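School starts again in nine days and I have officially begun fussing over the backpack. Last year I left it all until the night before, and poor Elsa went off with a swim bag and a banana. Never again!

So it's out of the closet and up on the table, along with the frosted case that has to go in it. I still love those colors — you can spot that red-orange across any playground.

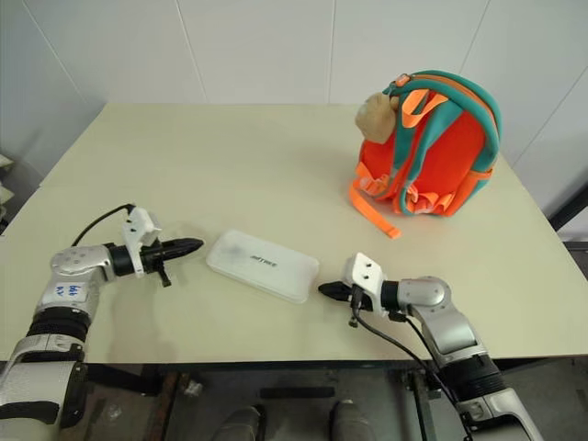 Teal, orange and one fuzzy friend hanging on for another year.

The straps need shortening or lengthening, I can't tell which until she tries it on (she grew so much since June). And that long orange end is going to get tucked in somewhere before it catches in the car door again. Name tag tomorrow, if I can find the good pen.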